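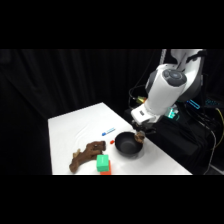
A robot arm holds a small brown object at the rim of a black bowl. The marker, the blocks and the driftwood share the table with it.

Prokemix has released a set of 492 remotely controlled manipulation demonstrations recorded at its Trukirmont site, along with the software used to collect them. The company said Thu 14 November that the release covers a single family of tasks: picking up one named item from a cluttered table and placing it in a bowl.

All demonstrations were performed by human operators driving a single robot arm through a handheld controller. The operator's hand motion is mapped to the motion of the gripper, and a trigger opens and closes the fingers. Joint positions, gripper state and camera video are logged together and stored as one file per demonstration.

Of the 492 demonstrations, 488 ended with the item in the bowl. The other four are included and labeled as failures. Prokemix said it kept them so that training code can be tested against unsuccessful runs, and advised users to leave them out of a first training pass.

The tabletop is deliberately mixed. Items include blocks, a marker, bowls and pieces of wood with uneven surfaces. Regular shapes such as blocks can be gripped from several directions with little adjustment. Irregular pieces require the operator to turn the wrist before closing the fingers, and the recordings show more pauses and small corrections at that point. The accompanying notes put the difference down to contact: a flat-sided block seats itself between the fingers, while a rough piece touches at only a few points and can rotate as it is lifted.

Release over the bowl is treated as a separate phase in the labels. Operators were told to bring the item close to the rim, hold still briefly, and then move inward and open the gripper. The pause gives the logging software a consistent marker between transport and placement. It also makes the demonstrations slower than they would otherwise be, and the notes warn that a policy trained on the data without resampling is likely to copy the pause.

Collection used software from Fovside, which handles the link between the controller and the arm. Earlier sessions in April were recorded by hand guiding, in which the operator holds the arm and moves it directly through the task. Prokemix dropped that method for the released set. With hand guiding, the operator's arms often blocked the view of the workspace, so the video did not match what the robot would see when running alone. Forces applied by the operator also appeared in the joint torque readings and had to be filtered out.

Remote control removes both problems but introduces others. The operator has no sense of touch through the controller and must judge contact by eye. Depth is the most common source of error, particularly when lowering the gripper over a small item. The notes recommend that new operators complete at least 13 practice runs before their recordings are kept.

A separate test was carried out by Najjar, an integrator that builds sorting cells. It trained a policy on a subset of 300 successful demonstrations and ran it on its own arm with a similar table layout. Najjar reported that the policy handled blocks reliably after the camera position was matched to the original setup. Results on the wood pieces were weaker. In most of the failed attempts, the gripper approached at the correct location but with the wrong wrist angle.

Najjar also found that moving the bowl to a part of the table not covered in the training data caused the arm to carry items to the old position. Prokemix said a planned second collection will vary bowl placement more widely and will include two-stage tasks, in which one item has to be moved aside before another can be reached.

The files can be downloaded from the Prokemix project page. The release includes camera calibration data, the labeling tool and a script for replaying a recorded demonstration on the arm. Replay requires the items to be returned to their original starting positions, and the company recommends running it at reduced speed the first time.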